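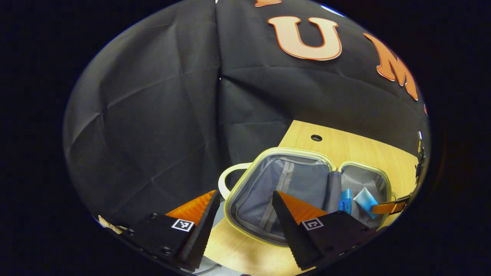

Case open on the table, just a couple of blue things in one half.

Forum: Packing and Luggage
Topic: Clamshell case, which half for what?

saltmarsh_lou
Posted Thursday, June 25, 2020

I have always used a holdall and have now gone over to a hard case that opens into two halves. Grey lining, pale rim, white handle on the side, and a fabric divider between the halves. It came from the luggage shop in Salthorpe, the one next to the Cozma café.

I can't settle on a way of packing it. With a holdall you put the heavy things at the bottom and carry on until it's full. With two halves I don't know which side should take the shoes and which the clothes. I also want to know if people pack with it flat on a table, as I have it, or on the floor.

Trip is a week. Clothes for 7 days, two pairs of shoes, washbag, a jumper.

brackenfold
Shoes and washbag at the wheel end, whichever half you use. If they go at the handle end they slide down when you stand the case up and crush everything on the way. Clothes flat in the other half, divider across.

tinned_peas
Disagree with splitting it like that. I put heavy things in both halves, low down. If all the weight is on one side the case tips over when you let go of it. Mine used to go over at every bus stop.

brackenfold
Mine never has. Depends on the case, I suppose.

northfacing
Table is better than the floor for your back, but check you have room for both halves opened out. I do mine on the bed and the case sinks in the middle, so the two sides never meet properly when I come to shut it. A hard surface sorts that out.

Do you roll or fold?

saltmarsh_lou
Fold at the moment. I tried rolling in May for a weekend and everything needed ironing.

The table is fine, plenty of space. It's at the end where we put the letters up on the black cloth, if anyone remembers my thread in the Crafts section.

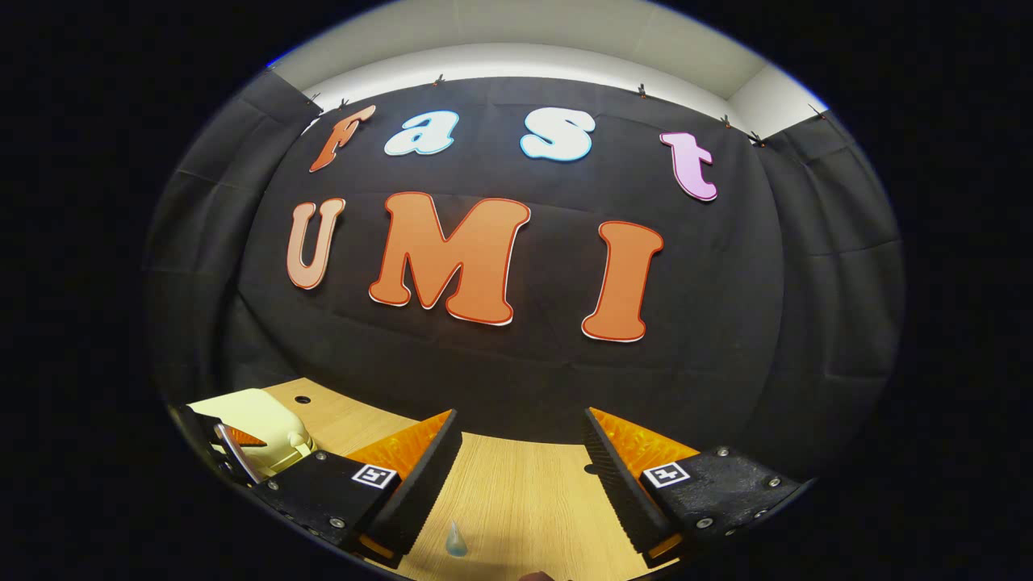

The other thing on the go: lettering on black cloth, clipped along the top.

tinned_peas
I remember the thread. Are those clips holding all right? We hung a cloth like that for a school fair and it sagged between the clips by lunchtime.

saltmarsh_lou
Seven clips along the top and I'm happy with it. The creases bother me more. I should have ironed the cloth before it went up.

northfacing
Hand steamer. You can do it while it's hanging. Keep it well away from the letters until you know what the glue will stand. I like the pink t.

brackenfold
Could we keep to suitcases? There is a whole section for crafts.

northfacing
Fair enough. Back to rolling, then. Roll T-shirts and anything knitted, fold shirts and trousers. Rolling shirts is why yours needed ironing.

old_vustix_owner
I have had a Vustix clamshell for years and done it every way going. The fabric divider is worth using properly. Fill one half, close the divider over it, then bring the lid across. If you leave it loose it gets caught in the rim and you end up forcing the catch.

I don't bother with packing cubes. Tried the Jellix ones and they took up more room than they saved.

tinned_peas
I wouldn't travel without cubes. One for socks and pants, one for tops, and you can find things without emptying the case on to a hotel floor.

old_vustix_owner
If you only take a week's clothes you can find things anyway.

saltmarsh_lou
Thanks all. I'll try shoes at the wheel end, one pair in each half, and roll the T-shirts. No cubes for now. Will do a trial pack at the weekend and post how it closes.

brackenfold
Put the washbag in a plastic bag first, whichever side it ends up on.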